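Changing Hands: A Year on the Small Parts Line at Zurndale
Photo gallery

We make door hardware for commercial kitchens, and a lot of it is small. Pins, collars, knobs, spacers, the little plates that go behind the plates. For as long as the Zurndale building has been open, those parts were picked up and put together by people sitting at benches under good lamps, and most of it still is. What has changed is that we now have a second kind of bench in the back bay, the one with arms on it.

I have worked assembly here for a long time and I asked to write this gallery because the version in the company newsletter had a lot of percentages in it and not much about the work. I like the work! I also like the arms, more than I expected to. So these are my notes from the floor, with the picture I would want someone in my family to see.

First, the old job, so the rest makes sense. A full shift on the pin bench used to mean 2,611 pins. I know the number because it was printed on the target card taped up by the clock, and I looked at it every day. Pick up a pin, seat it, feel for the click, slide the plate along. By two in the afternoon your thumb knew all about it. We traded benches at lunch to spread the wear, and the people with the steadiest hands ended up on pins more than their share since they were good at it. If you have done this kind of work you know exactly which people I mean.

When the Badard people came in to set up the new bench, they spent their first week just sitting with us. They had stools and notebooks and they asked a lot of questions that sounded silly until you tried to answer one. How do you know the pin is in? Well, it clicks. What if it doesn't click? Then it feels wrong. Wrong how? We had some very funny conversations trying to get that into words, and a few of us found out we had been doing the same step three different ways for years.

Out of that week came the practice board. The pieces on it aren't our products. They are simple shapes that stand in for the moves our hands make all day, and the trainees (that's us) helped choose them. 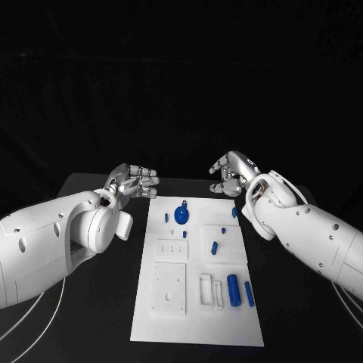 Both hands over the practice board, pegs and cylinders between them.

My favorite thing to work on is the peg. A peg looks like nothing, but a small thin one asks a lot of a hand. You have to come at it from the right side and pinch without knocking it over, and then you have to turn it so it goes in straight. A thick cylinder is friendlier. A thinner rod lying on its side is a whole separate puzzle, because something has to get under it or around it first. Getting the two hands to share a job is harder again. Ask anybody who has tried to teach a kid to tie a shoe.

The hands themselves are what visitors want to talk about. I thought we would get a clamp, or a suction cup like the one on the box line. Having fingers to watch makes it so much easier for a bench worker to see what is going on. When the thumb and index finger are apart I can tell whether I would have come in at that angle, and I can say so, and the person at the screen can do something with that. Nobody on our crew writes code. We all know what a bad grip looks like.

What we do now. There are 3 of us certified to run the arm bench on each shift, and we rotate through it the same as any other station. Running it means setting out the pieces, starting the routine, watching, stopping it when we don't like what we see, and writing down what happened in plain words. The notes matter. Mine tend to run long. The log for the practice board passed 1,000 entries in March and somebody brought in a sheet cake with a blue frosting knob on it, which was gone before second shift got here. (Sorry, second shift.)

The training was six half days, paid, on the clock. Two of those were safety, meaning where to stand, where the stops are, and how to lock the bench out before you reach across it. The rest was learning the software from Tesitz that we use to record and replay a move. It has a lot of menus. I keep a paper cheat sheet in my apron and I am not the only one.

Things that got better, in my opinion. The long pin shifts are down to a half shift at most, and my thumb thanks everyone involved. The steady-hands people finally get to try other stations. The lamps on the manual benches got replaced at the same time, and that has nothing to do with robots, but we had been asking. There is a new pay step for arm bench certification, and it went to people already on the floor.

Things that are still hard. Watching is tiring in its own way. After an hour of looking at one small area you need to get up, and the break schedule took a couple of months to catch up with that. It is also quieter back there. The pin bench was where you heard about everybody's weekend, and we have had to find other spots for that - mostly the loading dock door when the weather is nice. And some folks were worried about their hours, which I understand, because I was too. The agreement we have says nobody on small parts loses hours to the arm bench through the end of next year. We will be talking about it again well before then, and I plan to be in the room.

The next step is a trial with real collars, on the order for Zepeda. That is some 2,000 pieces, all one size, with a bit more slack in the fit than most of what we make, so it's a good place to start. The manual benches will run the same part alongside so we can compare, and I have already been asked which side I want to be on. I picked the bench for the first half and the arms for the second.

If you work in the building and haven't been back to see it, come by on your break and stay behind the yellow line. Mid-morning is best, before we change over. We are glad to stop and talk, and if you have spent any time on pins, bring your opinions. There is a clipboard by the door for them.

More pictures will go up after the collar trial in November.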